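Tunddale Makers and Menders Forum
Board: Out and About
Thread: Open day at the Lunda workshop, anyone else go?

phyllis_goodall
Posted May 8, 2023

Went along to the Lunda open day at the old Tamberg building and thought I'd write it up for those who couldn't make it. Parking was fine, but use the back gate because the front one is still up for repair.

There were 2 rooms open. The first was mostly talks and posters, the second had the arms running at benches. I spent most of my time in the second. The idea they were showing was handling soft things. A person steers the arm through a job many times, the recordings go into the training, and then the arm has a go by itself. The woman running the bench, Ifeoma Ogundipe, said they had 1197 recordings for the toy job so far and expected to need a good many more.

I've put my longer notes below, copied from my own page so you don't have to click through.

Notes from the soft toy bench

The job is simple to say. Pick up a plush toy, put it in a plastic tub, let go, come back. Ifeoma started by asking us which objects in the room we thought would be hardest. Most people said the glass jar. She said a jar is the same shape every time you meet it, so once you know where it is you know where to put the fingers. A stuffed toy changes shape as soon as you touch it.

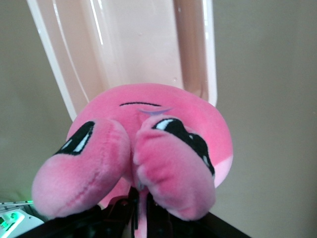 Reading time: 2 minutes

The pink one is the toy they use most. It is a round thing with stubby limbs and big stitched eyes, and the camera down at the gripper gets very close to it. At that range there isn't much in view apart from pink fabric, with the tub behind. Ifeoma made the point that a person would also be working half blind there, but we have feeling in our fingers and this arm has none. It goes by the camera and by how far the fingers have closed.

I asked what happens if it takes hold of a limb and misses the body. She said that counts as a pass if the toy ends up in the tub, and that some of her colleagues disagree with her on that.

Visitors could have a turn at steering. I had one. It is slower than you expect and my wrist ached afterwards. There is a short delay between your hand and the arm and you have to stop yourself correcting twice.

Tea was in the corridor. They are doing another day in June.

adesuwa_u
Thanks Phyllis. I was there in the morning and didn't get near the toy bench, there was a queue out of the door. Did you see it run by itself or only with someone steering?

phyllis_goodall
Both. I watched it by itself for a good while. It got the toy in the tub more often than not, and when it missed it went back and tried again without anyone touching it. I didn't keep a tally.

jummai_n
I'll be the grump. I went, I queued, and what I saw was a very expensive machine putting a teddy away. My youngest can do that. I don't see what it has to do with making or mending, and the poster in the first room said 70 per cent success, so it can't even do it properly.

funmilayo.akpan
Jummai, I think that poster was for the cloth folding, which is a harder job. The toy figure was on a different board by the window.

jummai_n
Fair enough, I may have read the wrong one. My point about the teddy stands.

adesuwa_u
I don't agree with the point either. Half of what comes through our repair table is soft. Bags, cushions, coats. If an arm could hold a cushion still while I sew the end of it I would have one tomorrow.

jummai_n
You can hold a cushion still with a clamp for a few quid.

adesuwa_u
Not a round one I can't. I've tried and it pops out.

funmilayo.akpan
Does anyone know what the arms cost? I heard someone in the queue say 900 for the small one, but I don't know if that was the whole arm or only the gripper.

phyllis_goodall
I asked the same thing. 900 pounds is the gripper with its camera. The arm is extra and she wouldn't give me a price because they had theirs second hand.

jummai_n
There you are then. That's a lot of clamps.

funmilayo.akpan
I'd still like a go at the steering. Phyllis, did you have to book for that?

phyllis_goodall
No, there was a sheet on the door of the second room and you put your name down. Go early. By dinner time it was full on both sides. The June date will be on the Lunda noticeboard, and I'll add it to this thread when I see it.

adesuwa_u
Put me down for a lift if you're driving. I can bring the round cushion.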